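Thread on ISO week numbers, and why the same date can carry three different week labels depending on who printed the calendar.

1/ The ISO 8601 rule is short. Weeks start on Monday. Week 1 is the week that contains the first Thursday of January. Everything else follows from that.

2/ Equivalent statement: week 1 is always the week with January 4 in it. If you only want to remember one test, use that one.

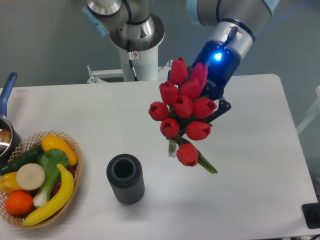

Last modified: 2019-02-23

3/ The common US wall calendar does something else. Weeks start on Sunday, and week 1 is whichever week holds January 1, even if that week has a single day of the new year in it.

4/ A third scheme starts week 1 on January 1 itself and counts in blocks of seven days, ignoring weekdays. You mostly see this in older reporting software. It leaves one day over at the end of a common year, two in a leap year.

5/ I checked week labels in an export from Stolix against the printed Ullden desk planner. The planner is ISO. The export is US style. In a year starting on Tuesday the two agree for every day except Sundays, where the export is one week ahead.

6/ That kind of error is hard to catch. If you spot check weekdays only, the columns match all the way down. I compared 3,130 rows and the mismatches were all on Sundays.

7/ Day-of-year numbers have none of these problems. January 1 is day 1, and you count. Day 70 is March 11 in a common year and March 10 in a leap year.

8/ Day 111 is April 21 in a common year, April 20 in a leap year. Before the end of February there is no difference. After it, the leap year date is always one earlier for the same day number.

9/ ISO also defines a week-numbering year, written separately from the calendar year. December 31, 2018 belongs to 2019-W01. January 1, 2017 belongs to 2016-W52. Both are correct and both generate bug reports.

10/ In many date libraries the calendar year and the week-numbering year are two format codes that differ only in letter case. Mix them up and the output is right for most of the year, then wrong for up to three days on either side of New Year.
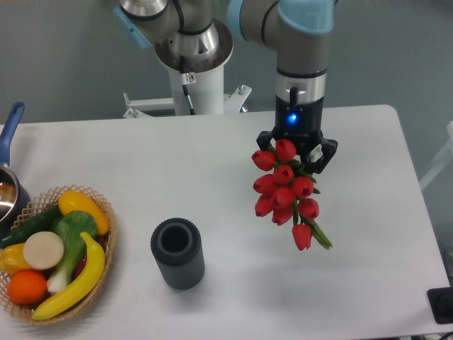 Posted by Witton Calendar Notes

11/ Some ISO years have 53 weeks. The rule: a year has a week 53 if January 1 is a Thursday, or if it is a leap year and January 1 is a Wednesday. 2015 had one. 2020 will have one.

12/ The pattern repeats every 400 years, the length of the Gregorian cycle. There are 71 long years in each cycle and the remaining 329 have 52 weeks. The cycle is 146,097 days, which divides by seven exactly.

13/ Long years are mostly five or six years apart. A gap of seven can occur around a century year that skips its leap day.

14/ The Böttcher tables, which I still use on paper, give the week number in the left margin and the day number under each date. The 53-week years are set in a separate block at the back - easy to miss if you start from the front.

15/ To get the ISO week by hand: take the day of the year, subtract the weekday number (Monday is 1, Sunday is 7), add 10, divide by 7, drop the remainder. A result of 0 means the last week of the previous year.

16/ Worked case, April 21, 2019. Day 111, Sunday, so 111 - 7 + 10 = 114. Divided by 7 that is 16 with a remainder of 2. Week 16 in ISO. The US wall calendar has it in week 17.

17/ A result of 53 needs one more check. If the year has only 52 weeks, the date belongs to week 1 of the next year.

18/ If you store week labels in a file, store the full form with the year, as in 2019-W16, and note the scheme in the header. Converting back from a bare "16" is guesswork. A table of October week starts under all three schemes goes up next.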